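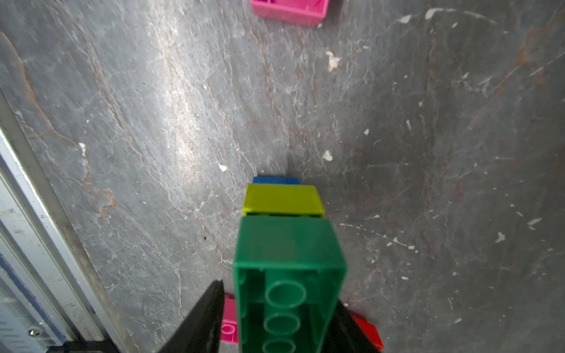

Posted by the Winach bench blogger, sorting and returns, Drindness
20th November

Quick one, on my break. Seven minutes left of it.

So the arm does bricks now. Green one hollow side up in the black fingers, more colors waiting their turn on the gray top. I used to do that. Every returned set that comes through Drindness gets checked, sorted and bagged again, and since January the picking up has been less and less ours.

What's changed for us. My wrists, for a start. Used to go home and not want to hold a fork. Now I do missing parts and the odd stuff, bricks with teeth marks, bricks with glue, things that aren't even bricks. More interesting, more talking to people. Also more standing, which I was not told about, and my knees have opinions.

What hasn't. Still 942 sets on the sheet for the week. The target didnt drop when the arm came in, it went up by 89 and the email called that "modest." Hm.

There were more of us on this bench last winter. Two moved over to the Holtthorpe site, same pay, longer bus. One of them likes it, the other one doesn't. I keep hearing it's the same job over there. It isn't, it's packing.

And the upside down thing. I'd flip a brick without thinking, thumb and done. The arm has to be taught what to do with one, so part of my shift is now showing it, over and over, and writing down where it let go in the wrong place. I'm in the odd spot of training the thing that took my chair. Some days I'm fine with that. Somedays I go quiet and eat lunch in the car.

The Dal Bello trays are next, they say after the new year. Those have the tiny pieces and I'd like to know who is on that bench before it starts, and if we get a say in the speed this time. I asked. "Being looked at."

Ok, bell. More when I know about the trays.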